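Home | Notebook | Recipes and trials | Suppliers | Search

Bench notebook, 17th April

Proofing trial, batch 25. Written up the same afternoon while I still believe my own handwriting.

The claim under test comes from Gajdoš, who sell us the dried sour culture. According to their rep, swapping it in at the dose on the sack gives a softer crumb on day three than our own overnight sponge, with no change to oven time. I have heard this sort of thing from suppliers before. In November it was an enzyme blend that did nothing except make the crust taste of cardboard.

Flour was the Utoswood white, same delivery for both doughs. Dough weight 877 g each, scaled into small oval rolls. Final proof 128 minutes for the sponge dough. The Gajdoš dough looked ready well before that but I left it in, so that the times matched. Ludmila Murín thinks this was a mistake and that I should have proofed to the finger test. She has a point, and it means the comparison is already a bit lame.

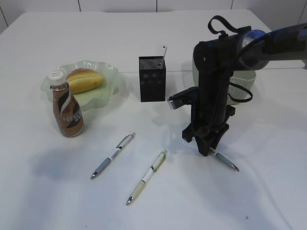 Bake

Deck oven, 181 on the probe at the back left. The dial said something else, as usual. I don't trust the dial and have stopped writing it down.

Both trays went in together, sponge rolls on the left. I turned them once. The left side of that oven runs hot, so turning once is probably not enough and I ought to have swapped the trays as well. Next time.

Color was close. Ludmila picked the Gajdoš rolls as darker without being told which was which, then picked wrong on the second go. I would call that a coin flip.

Crumb and bite

Squeeze test at one hour: no difference I'd put money on. The sponge rolls smelled better. The culture rolls had a sharpness that reminded me of plain yogurt, fairly pleasant warm, less so once cool. Ludmila says customers at Nosstead would like it. I don't know how she knows.
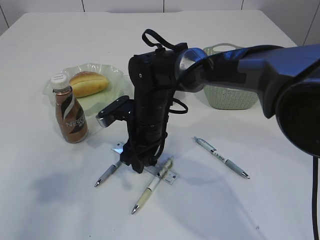
Bench by the tiled wall.

The sack leaflet has a softness chart with no units on the vertical axis and no mention of how many rolls were pressed. I wrote to ask. The answer was a second copy of the leaflet.

What bothers me more is the salt. Their recommended formula carries less of it than ours, and less salt will change the proof all by itself. If you follow their sheet to the letter you are testing two things and giving the culture credit for both. I kept our salt level in both doughs. The rep will say that's why it didn't work, and I'd rather have that argument than the other one.

Cost: not worked out yet. The culture is dear, but it would save the evening sponge mix and somebody's time.

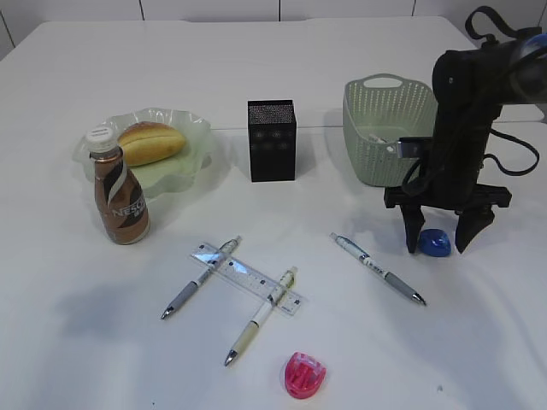 Day three is the only result that counts, so everything above is padding until then. Rolls are bagged in the cool room, sponge batch with the plain clip, culture batch with the tape. Please don't eat the taped ones. Please don't eat the others either.

If they come out even, I vote we stay with the sponge and stop taking samples. If the culture wins, I want it repeated with the trays swapped and the proof done by feel before anyone orders a pallet.

To do: borrow the other probe, check the Bellideo mixer for the slow-speed slip, ask Utoswood for the ash figure on this delivery.

Recent entries
Why the rye starter went flat
Enzyme blend, second and last attempt
Bellideo mixer: slow-speed slip
Scoring depth on oval rolls
Cool room shelf plan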